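Stoswood Suture Pads

Notes on the tissue pads used for wound closure practice. Maintained by Mirsad Petek. Last updated September 2026.

Contents

The set has 662 clips from 80 pads. Each pad is pink, with a fine stippled surface, and carries one narrow incision. Clips are grouped by pad, so keep a pad's clips together when you split the data.

The incision runs roughly left to right, and its dark red line narrows toward the right end – annotators mark the two ends first, then the edges.

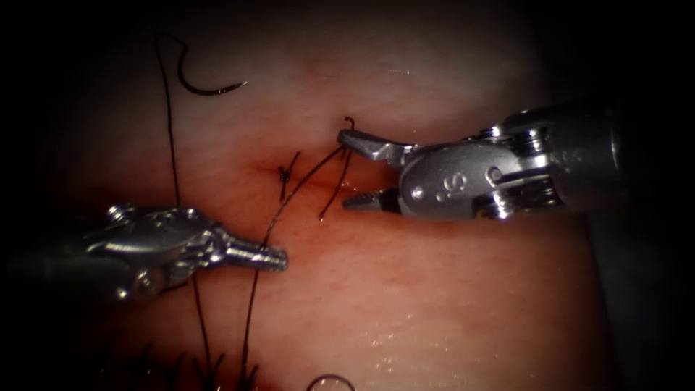
Labels

incision_line: polyline, left end to right end
pad_id: number written in the pad log
closure: open, partial or closed

Known issues

Small highlights on the pad surface can be mistaken for needle glints. Eight clips have no closure label.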